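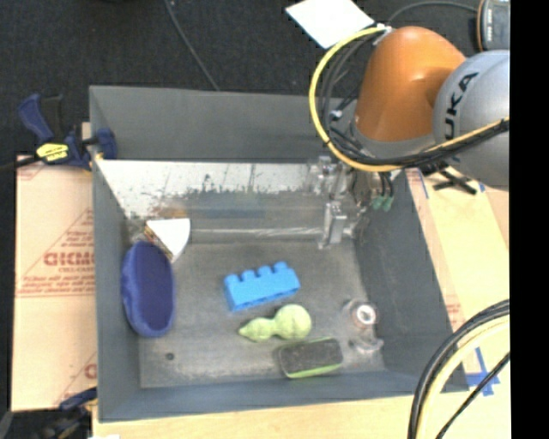 Page last changed: 08/04/2019

Gray bin again. I've been trying to settle what goes in it for good, and I think we're nearly there (famous last words, Radwa will say). The long blue building block stays, obviously, everybody likes the blue block. So does the light green gourd, which has a silly shape and that's exactly why I want it, fat at one end and pointy at the other! The eraser is looking pretty worn on top, but I'd like to keep it until the new ones come from Denberg.

Not sure about the clear thing with the white ring. Against the gray floor I keep losing it, and the floor is so scuffed by now that it doesn't help. Selma wants to line the bin with something darker. I'd rather try the Fakholm mat first, we already paid for it in July and it's still rolled up behind the door.

The deep blue oval container is along the left wall for now. Long side to the wall takes up less floor, but I want to try it in a corner too.

Item list is at 34 on paper, which is too many for one bin. Selma Trajkovski and I will split it into 2 sets, soft stuff in one and hard stuff in the other. Radwa Ait Ali has the labels.

To do: unroll mat, ask Denberg about erasers, find the lid.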